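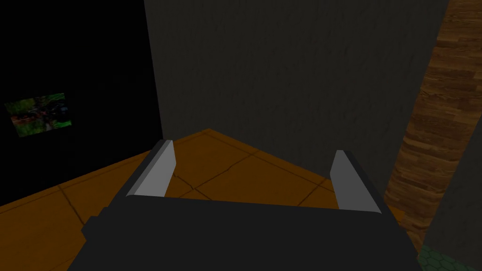
Render, pale gray fingers on a dark gray body.

Heating notes, January

02/01/2021

The thermostat has been set to 65 since the first cold week and I have been logging the result. The house is 1548 square feet on two floors, with a gas furnace in the basement and one return duct in the upstairs hall. The thermostat is on the dining room wall, which is an interior wall and a poor choice for other reasons I will get to.

The question I started with was why the back bedroom runs cold. A cheap sensor on the dresser read 4 degrees lower than the dining room on most January mornings. With the door closed overnight the gap went to 7. The supply register in that room blows warm air at a decent rate, so for a while I blamed the window.

The window was a reasonable suspect. It is a double-hung sash from before the previous owners, and the lower rail does not meet the sill squarely. I put Gredell foam strip along the bottom and the sides, the self-adhesive kind, after wiping the wood with alcohol and letting it dry. The strip compresses well and the lock still closes. A lit incense stick held at the rail no longer bends. The morning reading with the door closed did not move.

That left the door. The bedroom has a supply and no return, so whatever air the furnace pushes in has to leave under the door. I measured the undercut and got very little, particularly over the carpet, which the house did not have when the door was hung. Once the room is slightly pressurized the register delivers less, and some of the warm air finds its way outdoors through whatever gaps are left. Taping a strip of tissue to the bottom of the door made this easy to see. With the blower off it hung straight. With the blower on it stood out into the hall and stayed there.

There are a few standard fixes. A dedicated return is the proper one and means opening a wall. A jumper duct through the attic is cheaper, but the attic over that room is shallow and I do not want to crawl it in January. A transfer grille above the door is a hole on each side of one stud bay and an afternoon of work. Trimming the door is easier still, but the amount you would have to take off for a room this size looks bad.

I went with the grille. The Pundell 14-inch model was in stock at the hardware store in Landlow, and the white matches the trim closely enough. Mount one side high and the other low if you want to keep sound down, and use the bay between them as the passage. Check the bay first for wiring. Mine had a cable stapled to one side, going to the hall switch, and I shifted the opening to the next bay over.

Results so far are decent. The tissue still lifts, though much less than it did. The bedroom with the door closed now tracks the same room with the door open, so the remaining difference is down to the outside walls and the long duct run. I can live with that.

Now the thermostat. It sits above the point where the main trunk passes under the floor, and I suspect the wall cavity behind it warms up before the room does. The furnace shuts off early, and the cycles are short. I pulled the cover and found the wire hole unsealed, with a noticeable flow of air coming out of it. A bit of putty fixed the hole. Cycles have lengthened since, but the weather changed in the same week and I would not put much weight on it yet.

Still on the list: mastic on the basement trunk joints, starting near the furnace. The old cloth tape has let go at most of the elbows. I also want to swap the dresser sensor with the dining room one for a few nights, to rule out an offset between them. I should have done that first.

The upstairs bath on the Penrose Street side has its own problem with the exhaust fan damper, and that will get a separate post.

Contact | Copyright 2021, all rights reserved | Back to top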